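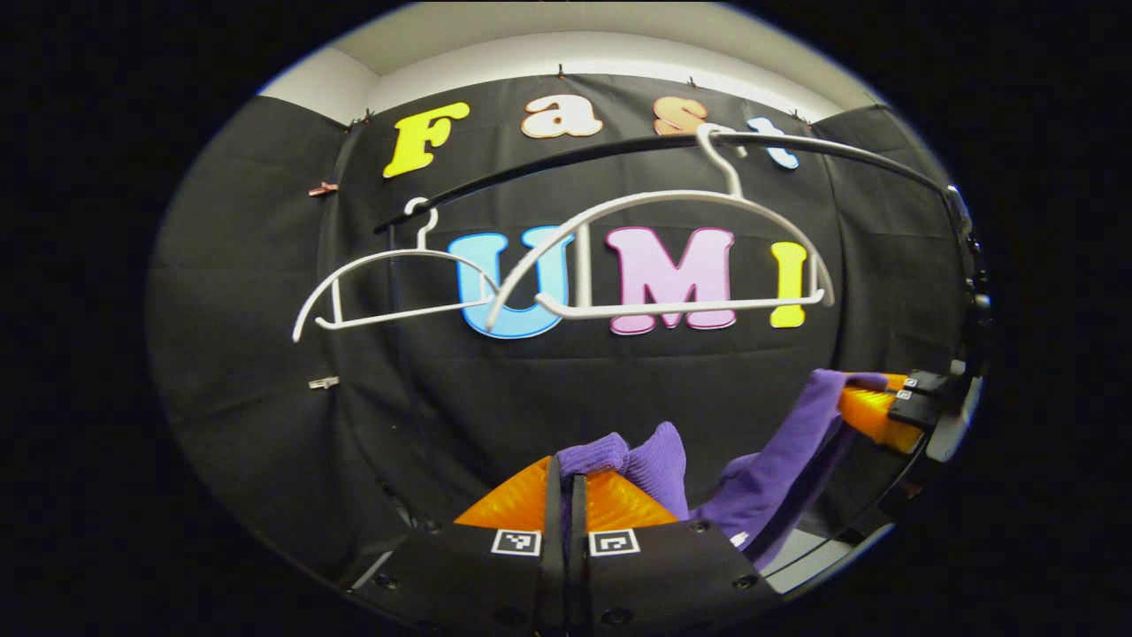
Fergal Mulcahy asked me why I don't just change the finger pads when they tear. I did it like this before, and each time I lost an evening — one new pad beside one old pad never closes straight.

Now I change both pads of a gripper together, every 2000 grasps. The orange ones are soft, so I tighten the screws by hand and stop. Then I close the fingers 60 times with no cloth and look at the gap again. After this I wipe the markers.

In November I will try the Norby pads. They cost nearly double.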